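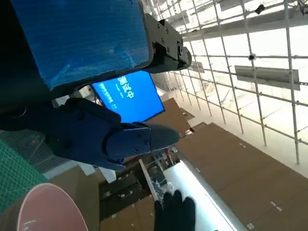
Rernby Skollia Handheld Radiation Meter

By Adoración Vallejo
June

The Skollia is a small radiation meter for people who want to know what is in the air and the soil where they live. It is made by Rernby, and it replaces the older Riltness model, which many hobby users still keep in a drawer somewhere. The new one costs more, but it reacts faster and the battery lasts longer.

Inside there is a scintillation crystal, and next to it a light sensor. When a gamma ray hits the crystal, it makes a very small flash. The sensor counts the flashes and the meter turns them into a dose rate. The older Riltness used a gas tube, which is cheap and strong but misses many of the weaker rays. With a crystal you get more counts in the same time, so the number on the screen becomes steady sooner.

The meter has two modes. Search mode gives a fast reading and a click for each count. Survey mode is slow and takes the average, and this is the one to use if you want to write down a value. You change between them with a long press on the side button. A short press only turns on the light — this confuses almost every new owner, so please read the first page of the manual.

The memory holds 500 readings. After that, the oldest is deleted without a warning. You can export them over the cable as a plain text file. There is no wireless connection, and Rernby does not plan to add one.

What comes in the box: the meter, a charging cable, a soft case, a wrist strap and the printed manual. The check source is sold separately, and in some states you may need to order it through a school or a company.

Please note that the Skollia does not detect alpha particles. For old clock dials and uranium glass it works well through the gamma part. For radon in the basement you need a different instrument, for example the Nikolaidis home monitor, which stays in one place and measures for many days.

Calibration is good for 2 years. After this time you can send the meter back to the service desk, and it costs $100 with return shipping included.

Comments

Gonzalo Casado
Does the average in survey mode start again when I move to another room? The manual says nothing about it.

Adoración Vallejo
Gonzalo, it does not start again alone. Hold both buttons until it beeps.

Yuxi Fang
I took mine on a granite hike on Sunday and the clicks were much louder than I expected. Can the sound be lowered or is it only on and off?

Iker Alcaraz
Only on and off. I put a piece of tape over the speaker.

Patricio Carretero
Still happy with my Riltness, but the export would be useful. Is the text file separated with commas or with tabs?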